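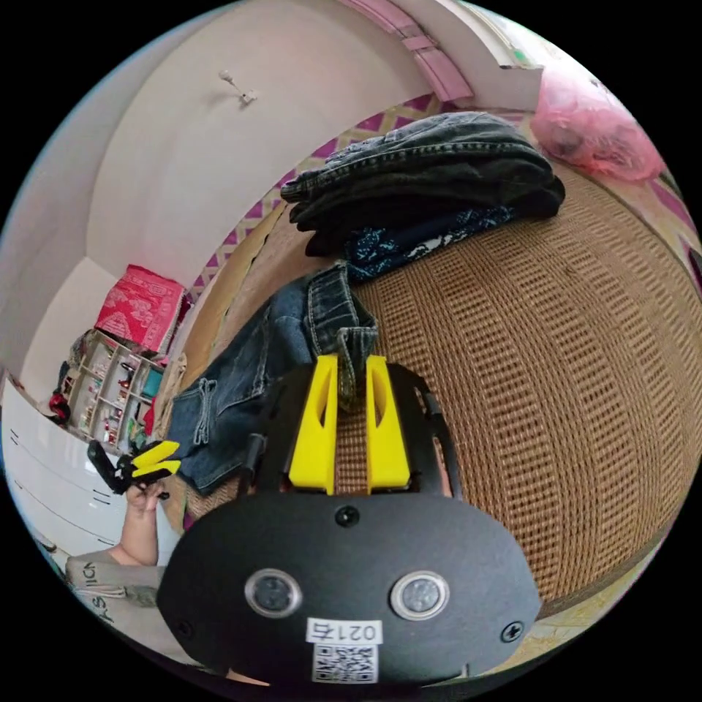
Home Syllabus Readings Assignments Contact
Search this site Search

Household Textiles, Unit 6: Laundering and Fabric Care
Instructor: Anitha Lobo
Lab assistant: Pin-yu Ng

These notes cover the two lectures on laundering. Bring them to the lab. The chapter on dyes comes after the break and is not needed for the quiz.

1. What washing does

Soil on clothing falls into two groups. Water-soluble soil includes sweat, sugar, salt and most drinks. Water will take it out with little help. Insoluble soil includes body oil, cooking grease, clay and soot. It needs a detergent, movement, or both.

A detergent molecule has one end that mixes with water and one end that mixes with oil. The oil end attaches to the grease, the water end stays in the wash water, and the grease lifts away in small drops. The drops have to stay in the water until it drains. If the machine is overloaded or there is too little detergent, some of the soil goes back onto the cloth. This is called redeposition, and it is the usual cause of whites turning gray.

Four things can be changed in any wash: time, temperature, movement and chemistry. If one goes down, another generally has to go up to get the same result. A cold wash may need a longer cycle. A gentle cycle may need a longer soak. Yi-chun Chou drew this as a circle cut in four parts, and you should be able to draw it too.

2. Fibers

Cotton. Strong when wet, stronger than when dry. Takes hot water. Shrinks mainly because the yarns were stretched during weaving or knitting and relax when they get wet. Most of the shrinkage happens in the first few washes.

Linen. Similar to cotton in washing. Creases badly. Iron while damp.

Wool. The fiber surface has scales. Heat, moisture and rubbing together make the scales lock, and the cloth felts. Felting can't be undone. Cool water, little movement, mild detergent without enzymes. Dry flat.

Silk. Weaker when wet. Do not wring. Perspiration left in silk will damage it over time, so don't store it unwashed.

Polyester and nylon. Hold little water and dry fast. They attract oil, and old body oil in polyester is what causes the smell that survives washing. Wash inside out. High dryer heat can set creases.

Rayon (viscose). Loses much of its strength when wet. Handle as if it were delicate even when it feels heavy.

3. Denim

Denim is a twill weave, usually cotton. The warp yarns are dyed with indigo and the filling yarns are left undyed, which is why the inside is paler. Indigo sits mostly on the outside of the yarn. It comes off with rubbing, and a little comes off in each wash.

To slow fading: turn inside out, close zippers and buttons, use cool water, and wash with other dark items. Salt or vinegar in the wash does not fix indigo. The old advice to add them is repeated often, and you will see it in one of the handouts from last year. Cross it out.

Stretch denim contains elastane. Keep it out of a hot dryer.

4. Water hardness

Hard water contains calcium and magnesium. Soap reacts with these and forms a scum that stays in the cloth and makes towels stiff. Modern detergents are less affected but still work better in soft water. If you don't know your water hardness, the supplier can tell you. Students from the east side of town should expect hard water.

5. Stains, in order of work

Blot. Do not rub. Scrape off solids with the back of a spoon. Identify the stain if you can, then the fiber.

Protein (blood, egg, milk): cold water first. Heat sets it.
Tannin (tea, coffee, wine): detergent, then an oxygen bleach if the fiber allows.
Grease: liquid detergent directly on the dry cloth, wait, then wash as warm as the label permits.
Ink: test a hidden area with alcohol before doing anything else.

Check the stain before the item goes in the dryer. Chlorine bleach must never be mixed with ammonia or with acids, including vinegar. Chlorine bleach also yellows and weakens wool and silk.

6. Lab

Work in pairs. Each pair gets cotton, wool and polyester squares, each 200 mm on a side. Mark the fiber name in the corner with laundry pen. Measure both directions before and after, and calculate shrinkage as

(original length - final length) / original length x 100

Po-yen Peng's group will run the warm cycle and Chi-keung Tseng's group the cold. Results go on the shared sheet and everyone uses the full set for the report. Wool samples should be measured flat and not pulled. Reports are due 10th June at the start of class. One report per pair, both names on the front.

7. Terms for the quiz

redeposition, surfactant, felting, relaxation shrinkage, colorfast, warp, filling, twill, builder, enzyme

"Builder" was skipped in the lecture. It is an ingredient that softens the water so the surfactant can work.

Contact the department office | Copyright Household Textiles course | Back to top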